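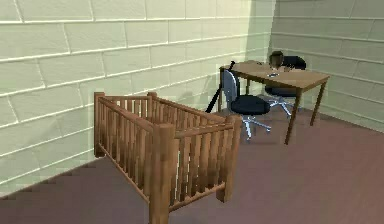 The new Clanbridge edition of Flemusum came this morning and I have been useless ever since. If you don't know it, it's Troels Thoroddsen's giant haunted lighthouse novel, out of print for most of my reading life, and now it's back in a numbered hardcover with all the chapters the first publisher cut. I sat down at the desk in the corner, in one of the two black office chairs, planning to peek at the title page and get back to work. I was on chapter three before I remembered lunch.

So, a thread! Mostly about the book as an object, because that's what I do, but I'll get to the story too. No spoilers past the first part.

The basics: 652 pages, sewn, cloth over boards, in a matching slipcase. The run is 300 copies. Mine is number 51, which means nothing at all, and I've already told my sister and my dentist.

The cloth is a dark sea green, a little rough under the thumb. No dust jacket. I know jacket people will be sad. I'm a jacket person myself, usually, but with a slipcase I'd take bare cloth every time. Jackets catch on the way in and you end up with those tiny tears along the top edge that make you want to lie down.

Spine lettering is stamped in a dull copper color. It's a bit deeper than it needs to be and I love it. You can read the title with your finger in the dark. (I checked.)

OK, the slipcase. I have owned slipcases you had to shake like a ketchup bottle. I have owned slipcases where the book fell out the second you tipped it. With the Clanbridge one, you tip it and the book comes out slowly, by itself, with a little breath of air. I did it maybe nine times in a row.

It has thumb notches too, half-moons cut in both sides of the opening. Small thing. Huge difference if your hands are stiff in the morning like mine are.

The inside is lined with paper in the same pattern as the endpapers, a sort of wave pattern in gray and green. Birsen Çınar designed it, and she drew all the chapter headings as well. Each one is a view out of the same lighthouse window, and the weather gets worse as the book goes on. By part four there's hardly any horizon left. I wanted to flip ahead to the last one so badly. I did not flip ahead.

Type! It's set in Gilta, which I hadn't seen in a whole book before, only on a couple of pamphlets. It has a slightly squat lowercase and very open e's and a's, and on a long novel it's so comfortable. I read for two hours without squinting and I squint at everything.

Margins are generous. The gutter especially. A book this fat usually swallows the inside of every line and you have to crack it open like a crab. Here it lies flat by page 20 or so, no wrestling needed.

One small gripe, so you know I'm awake. The ribbon is too short. It pokes out maybe half an inch at the bottom and then it slides up into the pages and disappears. On a book you're going to be reading for weeks! I'm using a grocery receipt and the ribbon is in there for decoration.

Another tiny one: the signature page is bound in before the half title, so it's the very first thing you turn to, and it's on a thinner paper than the rest. It curls a little. I've got the book under a couple of atlases now and I think it'll settle.

Now the restored chapters. There are 11 of them, and if you only know the old paperback you are in for such a treat. The paperback jumps straight from the storm to the inquest. I always thought that was a bold choice. It was a missing hundred pages!

I won't say what's in them, but the keeper's wife has a voice now. In the old text she's a name on a gravestone and a pair of boots by the stove. Here she gets letters, long funny bad-tempered letters about the price of lamp oil, and then they stop being funny, and I had to get up and walk around the kitchen.

Also there's a dog. I'm not going to tell you about the dog. You can ask me privately if you need to know about the dog before you start.

There's an afterword by Aileen Marquez on how the text was put back together, from two typescripts and a carbon copy that had been filed under the wrong title. I read it first, which I recommend only if you've read the novel before. She's great on the changes between versions. There's a whole page about one comma.
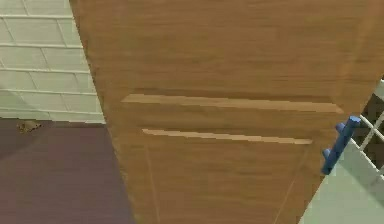

Lilibeth Abella asks if the restored text is going to come out in any form a normal person can afford, since the numbered one is already gone and she has only ever had a library paperback with the last page missing.

Yes!! Good news there. The plain hardcover is due in June, same text, same type, same chapter headings. You lose the slipcase, the signature and the fancy endpapers, and you gain a book you can take in the bath. I'm getting one of those too. And the last page is worth the wait, I promise. I can't believe you've been living without the last page.

I should say how I got mine, because a few of you have asked. I didn't win any race online. I missed the morning when the orders opened completely, I was on a bus with no signal, and I was so mad at myself.

Then I phoned Dizon Books, who take a few copies of most small-press titles, and asked to go on the waiting list. Somebody ahead of me dropped out. So if you want something that says sold out, call your local shop. Call them nicely. They often have one or two that never show up on a website.

Please don't pay silly money for one this week. The first copies always get listed by people who bought them to flip, and the prices usually calm down after a few months when everybody who was desperate has either got one or found something else to be desperate about. I've done the panic buy. I still have the book and I still feel sick when I look at it.

If you do buy secondhand, ask for a picture of the number page and a picture of the slipcase corners. Corners first. A bumped corner on the case is fine by me, it did its job, but a bumped corner on the book inside a perfect case makes me wonder where that book has been.

And ask if it was kept in the sun. Green cloth fades to a sad brown along the spine, and sellers forget to mention it because they stopped noticing years ago. A slipcase won't help with that, the spine is the one part sticking out.

Some of you store your cased books spine in to dodge the fading. I get it, I do, but then you've got a shelf of blank boxes and you can't find anything. I just keep mine on the wall that doesn't get the afternoon light.

Alaric Achterberg wants to know where a new reader should start with Thoroddsen, and if it has to be this one. It does not! Start with the short stories if a huge novel scares you. The one with the ferry timetable is 20 pages and it'll tell you right away if you like how he works. Slow, chilly, weirdly cozy, lots of soup.

But if you like a big book you can move into for a while, go right to Flemusum. Give it until the end of the first storm. The opening is all ledgers and deliveries and men arguing about rope, and I adore that stuff, but I know people who bailed there and I get why.

I'm trying to hold myself to one part a week so it lasts. It's four in the afternoon on the first day and I've finished part one and started part two, so that's going great.

If anyone wants to read along once the plain hardcover is out, shout and I'll start a separate thread. No schedule, no homework, just people yelling about lamp oil.

Last thing for now – the smell. Fresh ink and a bit of glue, and something like cold tea. OK, back to the lighthouse. The fog has just come in and somebody is knocking on the door at the bottom of the stairs.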